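Cavville laundry room reopens, with rules

The shared laundry room on Garow Street opened again on Wednesday, ending a closure long enough for most of the building to learn which relatives own a washing machine.

The 146 households at the Ulberg apartments now have front-loaders with round glass doors, picked after a spring of meetings in which top-loaders were defended with real feeling. Residents had been sent a notice in August asking them to leave the doors open between loads. A second notice asked the same thing in capital letters.
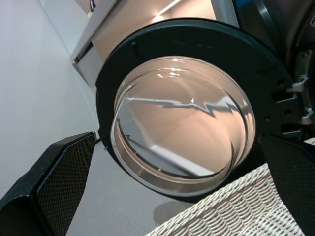 A washer door standing open, per both notices.

"People shut them out of politeness," said Ilango Rajan, who manages the building and wrote the notices. "Then the drum smells like a pond and they call me."

The bill for the refit came to $4000, most of it for plumbing. A wash now costs the same as before, a fact Rajan mentioned three times. The dryers remain as they were, including the one that takes two cycles to do one cycle's work.

More heated is the matter of baskets. Under the old system, a basket left in front of a machine held your place in line, sometimes overnight. Under the new one, it holds your laundry. 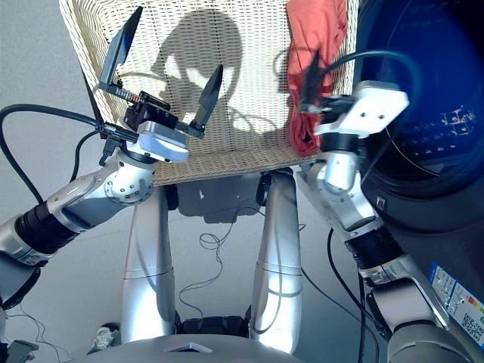

Gergely Farkas of apartment 506 has lived in the building for 40 years and regards the change as an attack on a way of life. He said he once kept a Sunday morning slot for an entire winter with a single basket and a pair of socks he didn't much like.

"There was an order to it," Farkas said. "You looked at the baskets and you knew who was up early."

Baskets without an owner nearby will be moved to the shelf by the door after an hour. Nothing in the rules says who will move them, and the first morning passed in a polite standoff.

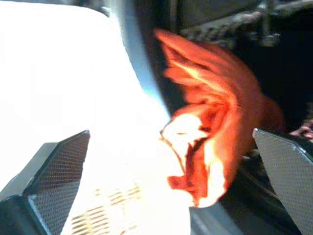 Photo: Myung Weekly

Bright colors have a paragraph to themselves. Anyone washing reds or oranges is asked to check the drum afterward for anything left behind, following an incident last year with a load of white towels. The towels have been replaced. Their owner still does her wash at her sister's.

The room is open from 6 a.m. to 10 p.m. Comments on the rules can be left in the box outside Rajan's office, which was full by noon.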